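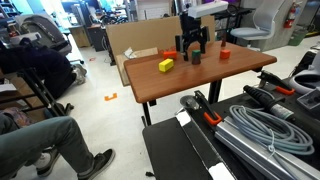
May 8, 2018

I have now read three articles in a month telling me to get rid of two thirds of my things, and I would like to register a complaint.

The latest one was forwarded by my sister-in-law, who means well. It is from the Linora newsletter, and it promises that a person who owns 160 objects will sleep better, spend less and argue less with the people she lives with. I looked for where the 160 came from. There's a link, the link goes to another Linora post, and that post says "experts suggest." Which experts? Do they have children? Does a box of screws count as one object or as 1,304?

I'm not against throwing things out. I threw out a bread machine in October and haven't missed it. What I don't believe is the step where a tidy shelf turns into a tidy mind. I have known very calm people who lived in terrible heaps, and my old landlord in Manalo had one chair, one lamp and a temper you could hear through the floor.

The evidence in these pieces is nearly always a before and after. Before, the woman is tired and her kitchen is full. After, the kitchen is bare and she is standing in it with a cup of tea. Well, she had a week off work to clear the kitchen. I'd look rested too. I would like to see her in February, with the flu in the house and the good scissors gone because they didn't make the list.

And the list is where it gets slippery. Mirjana Nikolaidis, whose book everybody at my office was passing around, says to keep only what you have used in the last 7 weeks. Two pages later she makes an exception for winter coats. Then for tools. Then documents, "within reason," then anything belonging to a spouse. By the end of the chapter I had worked out that I could keep the whole garage.

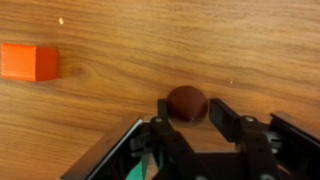
Then there is the shopping. For a movement about owning less, it sells an awful lot. The back of the book has a code for 2 dollars off a set of Tisier storage boxes, and the boxes come in a size that doesn't fit any shelf I own, but does fit the Tisier shelf. I priced the shelf. I closed the tab.

A woman I used to work with did the full program, and I asked her a year later how it had gone. She said it was wonderful. She also said she'd bought a second blender, the first one having been donated in the excitement, and that she now rents a storage unit over in Tasitz for "the things that are in between." I didn't press her on it. She seemed happy, and she may well have been happy before.

What I'd believe is something smaller. If you can't find your keys, put a hook by the door. If the drawer won't shut, take something out of it. I did both last weekend, it took less than an hour, and I can report that the drawer shuts. My sleep is the same as it was.

My sister-in-law says I should give it a proper try before I criticize. Maybe so. I told her I'd do the hall closet, the one with the vacuum and the tent poles, and write down what I got rid of and whether I had to buy any of it back. I'll post the list when the closet is done, including the part about the tent, which we used last summer and which my husband has already moved to the car so I can't get at it.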